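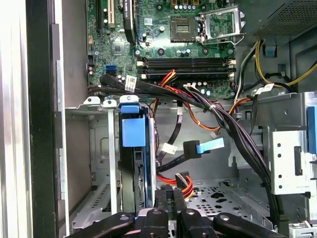 Do the Rules Fit the Work? A Review of Good Practice for a Robot Cell That Handles Desktop Computers

Student projects > Automation > Final reports > Landura

Gaetano Sorrentino, Drellcombe
Final report, spring term

1. What I was asked to do

The Landura cell is a robot arm with a gripper that works on open desktop computers. It was set up to study how parts go into and come out of ordinary office machines. It came with a written code of practice, the Plandholm rules, which everybody who uses the cell has to sign. There are eight of them. My job was to check whether the cell follows the rules. After the first week I got more interested in whether the rules are any good, and my supervisor let me change the question.

I should say where I stood at the start. I don't trust rule sheets much. Most of the ones I have signed were written to be signed. I tried to be fair to this one, and on some points I changed my mind.

2. The rules, shortened

Rule 1. No one reaches into the work area while the arm is enabled.
Rule 2. The computer is unplugged and left for a set time before the run.
Rule 3. The work piece must be "secured."
Rule 4. Loose cables must be "managed."
Rule 5. The arm runs at reduced speed when a person is at the table.
Rule 6. Static protection is used "where needed."
Rule 7. Exposed contacts are not touched by the gripper.
Rule 8. Every stop is written in the log, with a cause.

The quotation marks are mine. Those words carry most of the sheet, and none of them is explained anywhere in it.

3. How I checked

I read the log from front to back, sat in on runs, and asked the people who use the cell what they thought each rule meant. I asked them separately. For Rules 1 and 5 I got the same answer every time. For Rules 3 and 4 I got a different answer from nearly every person, and a few of them asked me what the right one was.

I did not measure forces or speeds. Anybody who wants numbers for those will have to look elsewhere, and I would be careful with the numbers already in the log, because the sheet doesn't say how they should be taken.

4. Findings

4.1 Rules about people

Rules 1, 2 and 5 are clear, and they are followed. I went looking for a breach and didn't find one. The weak point is Rule 2. It gives a waiting time but doesn't say who checks that the plug is out. Users told me they just look. That is probably fine for a group that knows the cell well. I would not want to defend it to someone who got hurt.

Rule 5 also has a gap. "At the table" is not a distance. One user took it to mean touching the table, and another took it to mean being in the room. The second reading is safer and slows every run, so you can guess which one wins late on a Sunday.

4.2 "Secured"

A desktop tower laid on its side is heavy and has a wide base, and people treat that as being secured. Some users think the weight alone is enough. Others think there should be a clamp or a stop on the rails whenever the gripper pulls on something. The rule supports both of them, which means it supports neither.

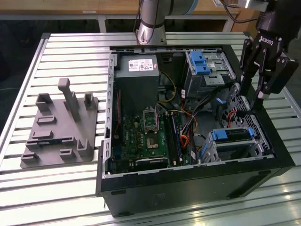
My own view is that weight should not count. A connector that sticks can take a hard pull, and if the case slides even a little, every position the arm has been taught inside it is off. The rule should name the stops to be used, and it should ask for a push test by hand before each run. This costs almost no time. I suggested it in the second month and was told it was common sense and didn't need writing down. I then asked how many people did it. The answer was one.

4.3 "Managed"

The cables are where I doubt the sheet most. Inside an open desktop machine the wiring goes over and around the parts you want to reach. Power leads loop through the middle of the case and drive leads hang where they like. A lead that was lying flat in the last run can be standing up in the next, and a gripper moving along a fixed path has no idea.

"Managed" could mean tied back, unplugged, moved by hand, or simply noticed. Most users said noticed. I propose that the sheet should say: before each run, any cable in the path is tied back or the path is changed. If neither is possible, the run doesn't start. People complained that this would stop a lot of runs. I take that as a point in favor of it.

4.4 Contacts and static

Rule 7 is sound. An empty processor socket has contacts that are easy to ruin, and the rule keeps the gripper fingers off them. I would go further and have a cover put on any empty socket unless the socket is the job.

Rule 6 is close to useless as written. "Where needed" leaves the choice to the person who would have to go and get the strap.

4.5 The log

The log has about 1000 entries. Rule 8 wants a cause for every stop, and the most common cause given is "operator stop." An operator stop is a description of the stop. It tells you who pressed the button and leaves out why. I could not use those entries for anything, and I doubt that anyone else has.

This matters beyond my report. The group has said in its talks in Liyanage Hall that the log shows the cell is safe. It shows that people wrote in it.

5. What I would change

Of the eight rules, I would keep two as they are, Rule 1 and Rule 7. The other six need new wording. For Rule 3 and Rule 4 my wording is given above. For Rule 2, name the person who checks the plug. For Rule 5, put a line on the floor. For Rule 6, require the strap whenever a hand goes into the case. For Rule 8, give a short list of causes and don't let "operator stop" be on it.

6. Limits

I watched one cell, used by people who knew I was watching. Someone is bound to have been more careful on those days. My wording for the cable rule has been tried on only a few runs, and I can't say yet if people will keep to it once I have left. Whoever takes over the project should read the log again in May and see whether the cause column looks any different.

Shares 8 | Comments 2

Drellcombe Student Projects | Contact | Copyright | Back to top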